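4.3 Setting up the simulated cell

Carry out these steps before loading a task for the first time.

1. Open the Borgate cell file and wait for the table and arm to load.
2. Check that the arm base sits squarely on its pedestal.
3. Set the controller port to 509.
4. Send the arm to its home pose.
5. Load the cup task and move the gripper down slowly until the fingers are inside the rim.

Caution: do not close the fingers while the arm is still moving down. The contact solver may push the cup through the table top.

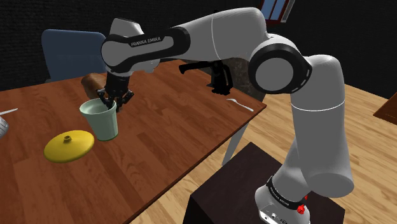

6. Close the fingers at the lowest force setting, then raise it one step at a time until the cup lifts without slipping.
7. Save the pose to slot 19.

Note: slots 1 to 4 are overwritten at each restart.

If the cup shakes when gripped, halve the time step and repeat from step 4. Report other faults to Yasir Rind with the log attached.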